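Crisanto Agbayani
Wrote up our bench rules for the disassembly cell over the weekend and a few people asked to see them. Putting them here in pieces. This is for robot-assisted teardown of old desktops, one arm per bench, one person per bench. Your shop will be different.

Crisanto Agbayani
1/ Background. We take in office desktops by the pallet. The arm does the reaching and holding, a person does the judging. The written procedure we inherited was four pages on lockout and half a line on what to do with your hands. I rewrote it in February after sitting with each shift.

Crisanto Agbayani
2/ First rule is dull. Mains lead off the machine and out of the bench area before the case panel comes off. Hold the power button for 10 seconds. Then tag it. The tag goes on the outside of the chassis where the arm won't drag it off.

Crisanto Agbayani
3/ Power supplies stay closed. The arm doesn't open them and neither do you. They go in the grey bin whole. If one is bulging, smells burnt or rattles, it goes in the red bin and you tell whoever is running the shift.

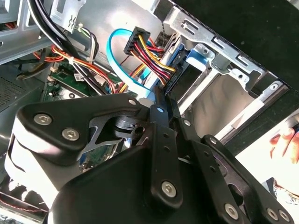
Crisanto Agbayani
4/ Cables are where most of our stoppages come from, so they get their own section. A gripper is stiff and a cable isn't, and a finger can get behind a loop without the force reading changing much. Rule is the person names every cable near the approach before the arm goes further in. With this case you'd call the blue SATA loop hanging down toward the top of the gripper, then the red, yellow and black power wires running to the drive. Say it out loud. If you can't name it, stop and look from the other side.

Crisanto Agbayani
5/ Pull on the connector body, never the wires. Applies to people and to grippers. If the program for that case model has a grasp point on the wires, the program is wrong. Log it and do that connector by hand.

Crisanto Agbayani
6/ Hands. You can have a hand near the case or you can have the arm moving at working speed. For jogging with someone close we run the slow profile and the person close by holds the enabling switch. Same person, no passing it across the bench. This was the one people argued with, and it's the one I won't move on.

Crisanto Agbayani
7/ Sheet metal. Drive cages have bent tabs and stamped edges and they will open a glove. They also mark up gripper fingers. Check the finger faces every 200 cases or at the end of the week, whichever comes first. Run a cloth over them. If it snags, change the finger and write the number on the card.

Crisanto Agbayani
8/ While you're there, check the screws on the linkages. We put a line of paint marker across each head and onto the plate. If the line doesn't meet up, the gripper comes off. Don't nip it up with a hex key and carry on.

Crisanto Agbayani
9/ Drives. Anything with data on it is scanned before it leaves the cage, then again at the locked box. 2 scans, same person. The arm is never the last thing to touch a drive. A customer's auditor asked for this and I think they were right.

Crisanto Agbayani
10/ Stoppages. After 3 faults on the same case you stop trying and it goes to the manual bench. We used to leave it up to the operator, and people would spend half an hour on one stubborn tower. Now it's a rule and no one has to feel bad about it.

Crisanto Agbayani
11/ Someone asked about labels on boards. Leave them on. Downstream they sort by them, and peeling takes longer than it's worth.

Crisanto Agbayani
12/ What I haven't sorted: small form factor cases. There isn't enough room for a gripper and a clear line of sight, and the naming rule in 4 doesn't work if you can't see the cables. For now they're all done by hand. If anyone has a procedure that works I'd like to read it.

Crisanto Agbayani
Replying to a couple of DMs. No, this isn't a standard, and it doesn't replace your risk assessment. Do that first, with the people who work the bench in the room. Ours changed a fair bit once they were asked.

Crisanto Agbayani
Also yes, you can copy it. Change the bin colours to whatever you use. Printable version will be up Saturday once I've fixed the numbering.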